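Thiele releases Uramby field recording library

23/09/2023 – Thiele has released Uramby, a library of 49 outdoor ambience recordings for game and film sound teams. The material covers river weirs, reed beds, gravel tracks and wind in wire fencing near Lirnalwood.

All files are supplied as 24-bit, 96 kHz WAV with embedded metadata. Each location was recorded with a spaced omni pair and a mid-side pair. The two versions are delivered separately and start at the same time code. 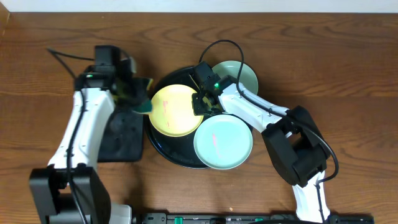 Takes run from 3 to 21 minutes. Low-frequency wind noise has been left in place on 7 of the fence recordings – these are marked in the file name. No noise reduction or compression has been applied to any file.

Uramby is available as a download through the Multier store under a single-user license. Multi-seat licenses can be requested from Thiele directly. A second set, covering indoor water tanks and pump rooms, is scheduled for October.

**Contact:** Thiele press desk, Lirnalwood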